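**The Gray Table**

In October I visited Sơn Hứa in Nivusstead, where he rents two rooms above the old Rallis bakery. He owns very few things, and he has thought about each of them for a long time. The table is the one he talks about most. It is gray and matte, and he eats, reads and repairs his radio on it.
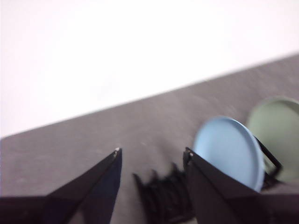
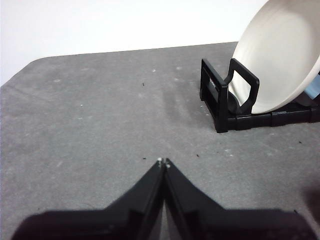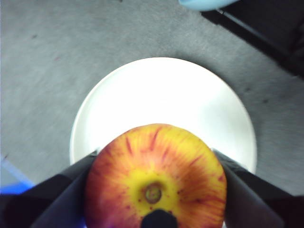
*The gray tabletop in the first two views; in the last, an apple and a white plate.*

"A table shows everything," he told me, and he passed his hand over the surface. Pale specks, a smudge, some small crumbs of dirt – he does not hurry to wipe them. He cleans at 5 in the afternoon, with a damp cloth and no soap.

The apples come from a grower in Henia. Sơn likes the kind with a yellow bottom and red lines going out from it, and he turns each one over before he buys it. He says the bottom tells him more than the stem does. I am not sure it is true, but I have started to do the same at my own market.

He paid 10 dollars for the plate and one more like it. The second plate stays in the cupboard until a guest comes.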